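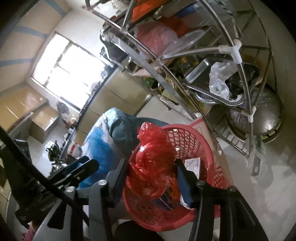 Thin bags in the demo set

Malabanan
Tuesday, January 28, 2020
I have 1,453 hand-held demos for the kitchen pickup task and 895 of them are plastic bags. The policy still closes too high on the bunched top. More demos, or different ones?

Horkance
Different. Go lower and take the body of the bag. The twisted part folds a new way every time.

Trirkier
Disagree. Top grabs are fine if you pause before closing. People rush it by hand -- I get cleaner closes over remote control.

Horkance
Remote is slower, and you lose the feel of the bag slipping. I wouldn't trade that.

Ganum
Is the second gripper doing anything in these? If it only hovers, train one arm first.

Malabanan
It holds the basket in 2 of the batches. I'll split those out and redo the bags with low grabs.

Trirkier
Keep some top grabs so you can compare.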